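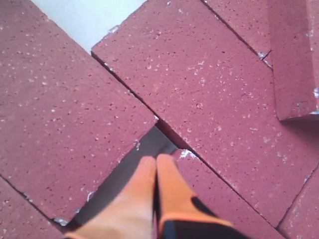
Dry-Laying Reclaimed Brick Before You Commit to a Pattern

Posted November 25, 2025, by Macarena Olivares

A dry lay is a trial layout with no sand, mortar or adhesive. It shows where the joints will open up, which bricks are out of square, and how many need to be cut. Do it on any flat, rigid surface large enough for a section of the finished pattern.

What you need

Reclaimed bricks or brick pavers, one color batch
Stiff nylon brush
Cold chisel and a light hammer
Straightedge
Chalk or wax crayon
Safety glasses and a dust mask

Step 1. Clean the edges

Old mortar and lime cling mostly to the ends and bottom corners. Knock off anything thick enough to feel with a fingertip, then brush. White specks left in the pores of the face do no harm. A crumb left on an edge holds two bricks apart and throws off the rest of the row. Dampen the brick before brushing to keep dust down, and wear the mask anyway.

Step 2. Sort

Make three piles: sound edges, chipped edges, and broken corners. Check thickness at the same time by standing two bricks face up side by side and running the straightedge across. Mark the thick ones with chalk on the underside. They will need a shallower bed later.

Step 3. Set the first course

Start from a straight line. Put down bricks with sound edges and push them together until only a thin, dark seam is visible. Slide each brick into place. Dropping it chips the corner.

Step 4. Close the junctions

Where several bricks come together, small errors add up and a wedge-shaped gap appears. Sight along each seam to find the one that drifts, then work back along that row and turn or swap bricks until the seam runs straight.

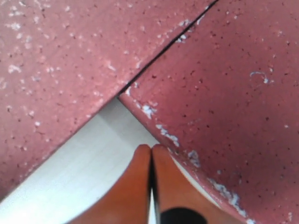
Tight seam ending at an open wedge, with white chipping along the right-hand edge.

Step 5. Place the chipped pieces

Turn a chipped edge toward the border or a planned cut. If both long edges are damaged, keep the brick for halves.

Step 6. Mark and lift

Number the undersides in laying order and stack by row, last row at the bottom. My test section took 49 whole bricks and 2 halves. I set out 50 whole ones and had one left over.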